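How to File a Request for Mediation with the Shirazi Dispute Center

The following steps apply to commercial parties whose contract contains a mediation clause naming the Center. Parties without such a clause may still use the procedure if all of them agree in writing before a request is filed.

Step 1. Check the clause

Read the full dispute resolution section of the contract. Many clauses require a period of direct negotiation first. Where a period is stated, count it from the day the written notice of dispute was received. A request filed early will be returned, and the filing fee will not be credited.

Step 2. Prepare the request

The request must contain:

Full names and contact details of all parties and their representatives
A copy of the mediation clause
A short statement of the dispute, no longer than 7 pages
The amount claimed, if it can be stated
Any agreement on language, place or choice of mediator

Exhibits should be numbered in one series and may not exceed 100 pages in total. Witness statements are not accepted at this stage.

Step 3. Pay the filing fee

The fee is $1,000 and is payable by the requesting party. It is not refundable, but it is credited to that party's share of the final costs.

Step 4. Serve the other party

Send the request to the Center and to every other party on the same day. Filings received after 5:00 p.m., or on a Sunday, are treated as received on the next business day. Keep proof of delivery – the case manager will ask for it.

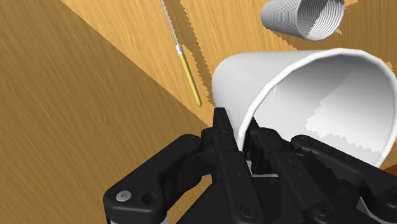
By Golnar Bahrami, Case Management Office
Reviewed by Kourosh Sharifi

Step 5. Select the mediator

The parties may name a mediator jointly. If they have not done so when the response is filed, the Center sends each side the same list of candidates. Each side may strike names and must rank those that remain. The Center then appoints the candidate with the best combined ranking.

Step 6. Attend the first conference

The first conference is held by telephone and is limited to 40 minutes. It covers the timetable, the exchange of documents and the names of those attending. At least one person with authority to settle must be present for each party.

Requests to change the date should be made in writing to the case manager, with a copy to all parties.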